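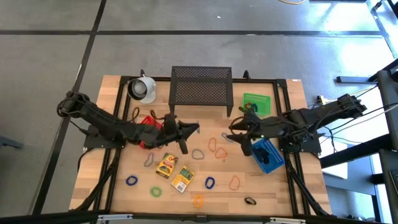
Sorting Small Supplies on a Shared Worktable

Last updated: April 30, 2021

The shared table at Botham is used for craft sessions, mailing prep and general desk work, and small items tend to migrate across it during the day. Colored loops are the main offender. They are light, they slide, and they end up under anything with a raised edge. The notes in this item cover the reset procedure now in use, with a few changes to container placement that went into effect in April.

Containers

Two open plastic baskets are kept on the table, one bright green with slatted sides and one blue with perforated walls. Both stay on the tabletop during a session. The green basket is the return point for loops. The blue basket takes everything that has no assigned place, and it is emptied at the end of the day.

Slatted sides are convenient for seeing what is inside without lifting the basket, but the gaps set a lower limit on what can be stored there. A loop lying flat on the bottom will stay put. A loop standing on edge against a slat can work its way out when the basket is carried. Carry the basket level, with one hand underneath. Anything narrower than the gap goes in a lidded tub on the supply shelf.

Perforated walls have the same limitation on a smaller scale. Pencil tips catch in the holes and break. Pencils go in the upright cup in the drawer.

Order of work

The reset takes about 6 minutes when done in the following order. Doing the loops last takes longer, as they get pushed under the larger items and have to be found again.

1. Collect loose loops from the tabletop and put them in the green basket. Work from the near edge toward the far edge.

2. Lift each flat item once and check beneath it. Crayon boxes are the usual hiding place.

3. Close the crayon boxes and lay them together, same side up. Do not stack them on the mesh stand.

4. Move unassigned items to the blue basket.

5. Return the lamp to the far edge, with the shade angled toward the work area.

6. Wipe the surface with a dry cloth, along the grain.

Crayon boxes

Boxes left at an angle near the middle of the table get opened from whichever end is closest, and the flap at the wrong end tears. Setting them parallel to the near edge has reduced this. A torn flap can be closed with paper tape, but tape should be kept clear of the barcode panel, which is used for reordering. Jae-hoon Lim handles reorders and has asked that empty boxes be left on the supply shelf until the panel has been scanned. The last order covered 33 boxes.

Mesh stand

The small black mesh stand sits on the far side of the table between the lamp and the green basket. Its top is a grid, so it is suitable for items with a flat base and unsuitable for loops, pins and clips. Loops do not fall through cleanly. They hang in the grid and have to be picked out one at a time. Leave the space under the stand clear so that it can be checked at a glance.

Lamp

The round shade holds its angle well, but the base should be moved by the base and never by the shade. For sorting by color, keep the light low and to one side. Direct overhead light washes out the difference between the orange and yellow loops on a light wooden surface — this was the source of most mixed bags returned from the Batier room. A sheet of gray card under the loops also helps.

Monthly count

Loops are counted once a month, after a full reset. The April count was 278, with over 90 of those recovered from the floor. The dark seams between the floor tiles make dark loops difficult to find, and a flashlight held close to the floor is the quickest way to pick them up. The count goes in the Emonex sheet under consumables. Damaged loops are discarded and entered as a separate line.

Outstanding

A second lidded tub has been requested from Tak for the narrow items. Until it arrives, they share the existing tub, separated in paper envelopes. Label each envelope on the front and write the date of the last sort on the back.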